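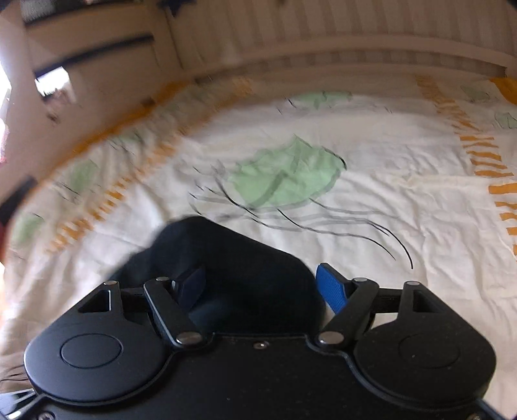
Hand-held gripper, finger pads at a piece of dark fabric

geerts_bench
Posted 7:40 pm

Second version of the hand-held gripper is assembled. Two fingers on mirrored linkages, black body, blue pads. It closes evenly and holds rigid parts well. Cloth is the problem. On a folded T-shirt the pads pick up the top layer, then lose it when I lift at an angle. Dark knit is the worst. Pads are cast silicone with a fine texture. Trigger travel is 40 mm.

Before I recast anything: is this a texture problem or a force problem?

favik
Posted 7:58 pm

Force. Put a luggage scale between the pads and read it at full trigger. Mine gave 7 N on the first build and dropped everything softer than a towel. I changed the trigger lever ratio and left the pads alone.

hetard
Posted 8:15 pm

Disagree. More force on a compliant pad just flattens the texture, and past a certain point you gain very little. Check whether the pads are parallel when nearly closed. If they meet at the tip first, you have a line contact and the fabric rotates around it.

geerts_bench
Posted 8:31 pm

Checked with paper strips. The tips touch first and the base of the pad stays open. The gap at the base is 2 mm.

hetard
Posted 8:34 pm

Then that is your fault. Shim the pad backing or reprint the links.

favik
Posted 8:50 pm

Tip-first contact is useful on fabric. You want to pinch a fold, and a flat closure pushes the fold out. I would leave some toe-in and raise the force.

iraria
Posted 9:12 pm

Both of you could be right depending on slop. Hold one finger still and wiggle the other at the pad. If it moves sideways, look at the pivot pins before you touch geometry. Printed holes open up fast. I ream mine and press in bushings.

Separate point about dark cloth: if you record with a camera on the tool, lock the exposure. Navy or black fabric over a pale bedspread comes out as one flat shape and you can't see where the fold is.

geerts_bench
Posted 9:40 pm

There is play at the pins near the pads. Less at the inner ends of the arms. No bushings anywhere at present.

favik
Posted 9:47 pm

Bushings first, then. I still say measure the force.

hetard
Posted 9:55 pm

Agreed on bushings. Not agreed on toe-in. When you reprint the links, do one pair parallel and one pair with the current angle, same pads on both, and lift the same shirt with each.

geerts_bench
Posted 10:20 pm

Links are in the slicer, both versions. Sanding the pads with 180 grit in the meantime to take the shine off the spare set. Will post scale readings once the bushings are in.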